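工单 3349:右手夹爪位姿在回放时跳变,左手正常
项目:Beneck / 感知与标定
提交人:Cyrill Fuchs
处理人:Seren Prydderch
状态:已解决,待合并到主分支
优先级:高

问题描述(Cyrill)

周日下午把新录的一批手持夹爪演示导进 Prolaston 回放,右手轨迹每隔一会儿就抖一下,幅度大的时候夹爪直接翻了个面,下一帧又翻回来。左手从头到尾很顺。策略训练那边我先停了,这种数据喂进去,模型会学出什么手腕动作我都不敢想。

环境:
采集端 Kuster,头部相机加两只带标记方块的手持夹爪
回放端 Prolaston,默认配置
位姿估计:每个方块多面联合 PnP,后面接一个误差状态卡尔曼滤波

复现步骤:
一、打开第 271 段演示,拖到右手伸向纸杯的那一段
二、勾选“显示原始观测”和“显示滤波结果”
三、看右手的 yaw 曲线,能看到明显的双峰跳动

日志里反复出现这一行:
WARN pose_solver: ambiguous planar solution, side=right, faces=1, picked=0

期望:两只手一样顺。
实际:右手翻来翻去。

回复(Seren)

收到!这个问题很有意思,我先说猜测。faces=1 说明求解的时候只有一个面被认出来。单个平面标记在接近正对相机的时候,PnP 有两个解,重投影误差差不多,选哪个基本看噪声脸色。联合求解要至少两个面才有约束力。所以真正要查的是:为什么右手方块老是只剩一个面?

我把第 271 段的检测结果逐帧导出来了,先看这几样:
角点检测的数量
每个面的 ID
每个面的重投影误差
相机曝光时间

Cyrill,麻烦确认一下两只夹爪的固件版本和方块的标定文件有没有装反。以前 Engelbert 就装反过一次,那次的现象是整体偏移,跟这次不太一样,但排除掉心里踏实。

回复(Cyrill)

查过了,没装反,固件一样。标定文件的校验值也对得上。

顺便做了个小实验:把左右夹爪对调,同样的动作再录一遍。跳变还是在右手,也就是说跟着手走,不跟着硬件走。硬件基本可以洗清嫌疑了。

回复(Seren)

对调这个实验做得太漂亮了,省了我半天!那就往软件和视角这边挖。

导出的数据看完了,结论分两层。

第一层,检测。右手往桌子远端伸的时候,方块有一个面斜得厉害,角点还在,但是四边形面积掉到了阈值以下,被 min_quad_area 直接丢掉。这个阈值现在写的是 200,单位是平方像素,是早期为了压背景误检定的,当时相机分辨率比现在低,方块离相机也近。把它调低以后,那个面马上就回来了。 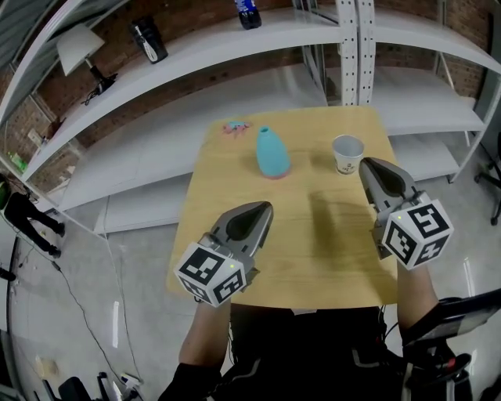

第二层,求解。面丢了以后,求解器在两个候选解里直接取 index 0,完全没看上一帧。滤波器那边的门限又放得太宽,翻转的观测照样放进来更新,于是状态被拽过去,再被下一帧拽回来。这才是曲线上那种“翻一下又翻回来”的样子。

左手没事是运气:操作员左手的习惯姿势刚好让方块保持两个面可见。换一个左撇子来录,估计就该左手跳了。

我打算这么改:
一、min_quad_area 改成跟图像尺寸和预期距离挂钩,不再写死
二、只有一个面可见时,两个候选解都保留,拿滤波器的预测去比,取马氏距离小的那个
三、两个解都超出门限就丢弃这次观测,让滤波器靠 IMU 往前推,最多推 15 帧,超过就把这一段标为无效
四、WARN 日志里加上两个解的误差比,以后排查不用再单独导数据

第二条我最期待,预测本来就在内存里放着,一直没用上,太可惜了。

回复(Şengül Demirtaş)

插一句,我是做训练那边的。第三条里“标为无效”具体是什么行为?如果直接把帧删掉,时间戳就不连续了,我们的动作分块是按固定步长切的,中间缺一截会把前后两段动作硬拼起来,比跳变还难发现。

另外想问一下延迟。现在在线示教预览也走这条链路,保留两个解会不会拖慢?

回复(Seren)

问得好,两点都差点漏掉,谢谢!

无效帧不删,保留时间戳和图像,只把 pose_valid 置为 false,位姿填推算值。切分块的时候你们可以选择跳过整个块。我在导出器里加了一个开关 drop_invalid_chunks,默认打开。

延迟方面,两个解本来就是 IPPE 一次算出来的,以前只是把第二个扔了。多出来的只有一次矩阵运算,我在采集机上跑了性能分析,淹没在图像解码的波动里,看不出差别。

补丁在分支 fix/planar-ambiguity,大家可以拉下来试。

回复(Ladi Ekpo)

拉下来跑了,第一反应:哇,右手 yaw 曲线终于像一条人的手腕曲线了!

不过碰到一个小坑。刚启动的头几帧滤波器还没收敛,这时候如果只看到一个面,预测本身就不可信,两个解比来比去可能锁到错的那个上,后面还会一直自信地错下去。我故意用一只手挡着方块启动,试几次就能碰上。

堆栈没有报错,就是位姿整个翻着,直到第二个面露出来才恢复。

建议初始化阶段强制要求两个面,没有就等。

回复(Seren)

同意,这个坑挖得好。已经加上:初始化必须连续看到两个面才进入 tracking 状态,否则停在 searching,预览窗口里右上角会显示黄色的“等待标记”。

还顺手处理了“自信地错下去”的情况:单面跟踪期间,如果被舍弃的那个解连续更贴近 IMU 的角速度积分,就触发重新初始化。这部分逻辑写了单元测试,用的是 Ladi 那几段挡手录像,现在是我们回归集里最刁钻的几条,我很喜欢。

回复(Engelbert Marti)

代码看完了,两条意见,都不阻塞合并。

solver.cpp 里马氏距离用的协方差是更新后的,应该用预测协方差加观测噪声。现在这样门限偏紧,快动作容易误丢。

配置文件里旧的 min_quad_area 字段建议保留读取,给一条弃用提示。Drirar 那边的机器还在用老配置,静默忽略的话他们会以为参数还生效。

(还有,装反标定文件那次是三台机器同时更新,我要求从轻发落。)

回复(Seren)

从轻发落,批准!

协方差那条是我写错了,已改,改完之后快速抓取那几段的无效帧明显变少,曲线更干净。弃用提示也加了,启动时打印一次。

回复(Cyrill)

我把这批演示全部重新处理了一遍,右手翻转没有再出现。第 271 段我从头到尾拖了好几遍,原始观测里两个解都画出来了,滤波结果稳稳贴着对的那个走,看着真过瘾。

还剩几段有短暂的无效标记,都是手腕转得太狠,方块被夹爪自己挡住,这个属于合理情况。Şengül 那边的分块导出也通过了。

给以后碰到同样问题的人留个排查顺序:
先看日志里的 faces 是多少
faces=1 且误差比接近一,就是平面二义性,更新到带补丁的版本
faces=1 但误差比很大,去查曝光和标记面有没有污渍
faces 为二以上还跳,查标定文件,再查左右有没有对应错

遗留事项
老配置迁移脚本:Ladi,十一月内
单面跟踪的可视化叠加层移到正式菜单:Seren
在线预览里加无效帧计数,录完当场就能决定要不要重录:Cyrill

备注(Seren):可视化叠加层目前藏在调试菜单里,快捷键 Ctrl+Shift+P,两个候选解分别用实线和虚线画坐标轴。想玩的可以先去玩,有什么奇怪的片段直接贴到这个工单下面,我都会看。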